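Press release
November
By Despina Kokkinos, Gestadthorpe

GESTADTHORPE TEST GROUP DECLINES TO ENDORSE HAVADAR WORK SURFACE CODE

Code asks for paperwork where it should ask for measurements, group says

GESTADTHORPE – The Gestadthorpe test group said today that it will not endorse the Havadar Code, a proposed set of good practice rules for robots that work at shared tables. The group says the current draft would let a buyer believe a work area has been checked when the only thing checked is a form.

The Havadar Code has been promoted over the past year as a simple badge for small shops that want to put a robot arm on a bench next to people. A shop fills in a self-assessment of 200 questions, pays for registration and gets a certificate good for 5 years. Under the draft, no one has to visit the site at any point.

"I have read the whole thing twice, and I still can't tell what a shop would have to do wrong to fail," said Brândușa Dinu, who led the review. "There are pages on who signs the log. There is one paragraph on the table the robot is working on, and it says the surface should be 'suitable.' Suitable for what? Suitable according to whom?"

The group's main objection is to Section 3, which covers work surfaces and wrist-mounted cameras. The draft treats a tabletop as a single flat plane. Many real benches are made of panels pushed together, and a joint between panels can matter to a robot in several ways. The two sides may not sit at the same height. A thin part can catch in the gap. A dark line on a plain background can also be read by vision software as the edge of the table, or as an object.
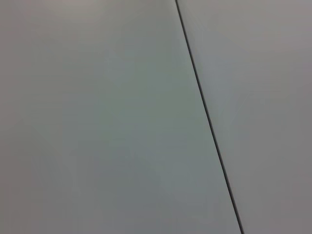 None of that is exotic, and reviewers say anyone who has set up a cell has dealt with it. Yet the draft sets no limit on the height difference across a joint, gives no method for measuring it, and does not ask whether the robot's software was ever tested on a surface with a seam in it. A shop can answer "yes" to every question in the section without taking a ruler out of the drawer.

Economou, the consulting firm that wrote the draft, has told reviewers that numerical limits would be "too burdensome for smaller users." The group does not accept that argument. A straightedge and a feeler gauge are cheap, and checking a bench joint takes roughly 5 minutes. Registration under the code would cost a small shop a good deal more than that in staff time alone.

The group is also not persuaded by claims that the code will cut down on stoppages. Economou's supporting paper rests on a trial at Trovine, where two cells were followed before and after the code was adopted. The cells were fitted with new benches during the same period. The paper does not separate the effect of the benches from the effect of the code, and the group's request for the underlying stoppage logs has not been answered. 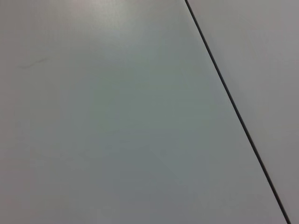

A panel joint and a faint scuff mark on a pale gray work surface. The draft code sets no limits for either.

Surface wear gets even less attention than joints. The word "clean" is used in the draft without a definition, and scratches and scuffs are not mentioned. The group does not claim that every small mark is a hazard. Most probably make no difference at all. But a code that is supposed to cover camera-guided work should say which marks matter and how a user would find out.

The group says it would look again at a revised draft that does the following:

- sets a maximum step height and gap width for panel joints, with a stated way to measure both
- requires a test run with the camera facing any joint inside the working area
- defines what counts as a clean and undamaged surface
- replaces self-assessment with at least one site visit before a certificate is issued

"If they come back with numbers, we'll test the numbers," Dinu said. "Until then I would tell any shop to keep its money and check its own bench."

Written comments on the Havadar Code are still being accepted. The group's full response has been sent to Economou and is available on request.

Contact: Despina Kokkinos, Gestadthorpe press desk | Copyright Gestadthorpe test group | Back to top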